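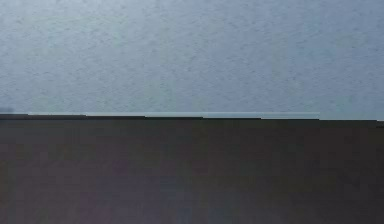 Farnonel Packing Line Automation
Progress report to the Nogueira Fund, second period
Prepared by Tarun Lodhi, operations

Status

Work on cell 1 is on schedule. Cell 2 is three weeks behind, pending a revised guard layout from Rultier. The Noter scheduling software went live on both shifts in January and now issues all pick assignments for cell 1.

Throughput

Cell 1 averaged 394 cartons per hour in the last full week of the period, against 254 on the manual line before changeover. Stoppages are mostly short and are cleared by the operator on shift. Night shift figures are lower and are still being checked against the Noter logs.

Staffing

The change affects 38 positions. No jobs were cut in this period. Lifting and palletizing duties at cell 1 have ended, and the people who did them now handle infeed, inspection and fault recovery. Two operators asked to return to manual packing and were moved.

Operators report less back strain but more time standing in one place. Several also said the pace set by Noter leaves no slack before breaks. The assignment interval was lengthened on Friday as a trial - results will be in the next report.

Training

All day shift operators have passed the simulator module. Night shift is almost half done.

Next period

Install guards at cell 2. Complete night shift training. Agree on a pay grade for fault recovery work, still open with HR.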